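Home | Applicants | Organizers | Help | Contact

Flaneck Awards Portal: Organizer Guide
Section 4. Opening a regional round

Use this section to open a round for small and medium business nominations. You need an organizer account. Viewer accounts can read entries but can't change them.

1. Sign in and choose Rounds, then New round.
2. Pick a region from the list. Cernau and Treltitz are set up as separate regions and can't share a round.
3. Enter the employee limit. The default is 200.
4. Set the closing time. Entries close at 5 p.m. local time unless you change it.

Note: The title of a round can be edited later — the region can't. 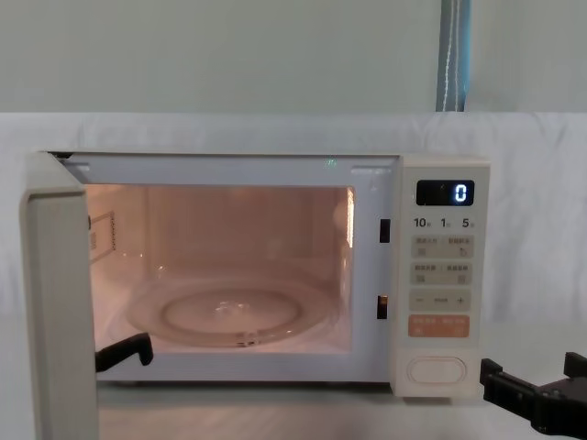 Page last changed: November, by Waqas Ansari

5. Under Scoring, set the pass mark. It can be any whole number up to 100. Most regions use 70.
6. Add at least three judges by email. Each one gets a link to accept.
7. Select Preview and read the entry form through as an applicant would.
8. Select Publish.

Caution: Publishing sends a notice to every company on the regional mailing list. It can't be recalled.

If a judge's link has expired, open the Judges tab and select Resend. Old links stop working once a new one goes out.

Error 91 means the region already has an open round. Close that one first, or write to Haziq Nair at the Zaidi support desk to have the two merged.

Next: Section 5, Reviewing entries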